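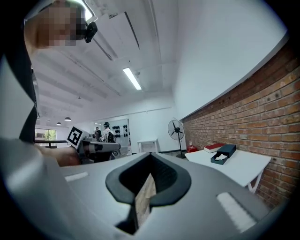 About Us

Stornercombe is an evening and weekend school for bookbinding and paper repair. We teach adults, most of them beginners, and we also take in a limited amount of repair work from the public. The school has two sites, Biron and Jerkine, and the same courses run at both.

What we teach

The main course is Binding One. It runs for 8 weeks, one evening a week, and covers folding, sewing, gluing up, rounding and casing in. Students finish with three blank books and a box to keep them in. Binding Two picks up from there with leather, headbands and sewing on raised cords. You need to have done Binding One, or to show us something you have sewn yourself.

Shorter classes are held on weekends. The regular ones are paste papers, Japanese stab binding, slipcases, and basic repair for people who look after a small library or a shelf of family books. The repair class fills first. Marbling is only offered in warmer months, as the size behaves badly in a cold room.

Classes are kept small. Biron takes more students than Jerkine does, and the Jerkine room has fewer presses, so expect to share there.

How the school started

Stornercombe began as a bindery, working mostly on parish registers, account books and short runs of theses. When thesis work dried up, the bindery began letting people in on spare evenings to use the presses. The evenings were soon bringing in more than the binding was, and the school grew out of them. We still have the original board shears and a sewing frame with one replacement leg.

The Jerkine site opened in April, after a long search for a ground floor unit that could take the weight of a cast iron nipping press. 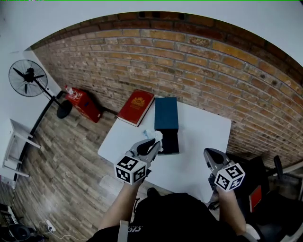

The Avcı Collection

The school holds a working collection of nearly 700 books, known as the Avcı Collection after the bindery whose stock made up the first part of it. These are books for handling. Many are broken, which makes them useful: you can see the sewing, the spine linings and the way the boards were attached. Students may take them off the shelf during any class. There are 63 cloth case bindings from the same publisher, which we use to show how one style changed as the glue and the board got cheaper.

The collection is kept at Biron. A smaller set goes over to Jerkine at the start of each term. We accept donations, but please write first. We cannot take encyclopedias, magazines or anything with live mold.

Repair work

We repair hinges, spines, loose sections and torn pages, and we make boxes to measure. We do not restore paintings, maps larger than our sink, or photographs. Bring the book in and we will give you a written price. The usual wait is longer in the fall. Books left for more than a year after we have told you they are ready may be moved to storage.

Practical matters

Tools and materials are included in the course fee, except leather for Binding Two. Wear something you do not mind getting paste on. Biron has parking behind the building. Jerkine does not, but the 61 bus stops close by.

Both sites have step-free access to the classroom. The gallery at Biron is up one flight of stairs.

Page updated 7/23/24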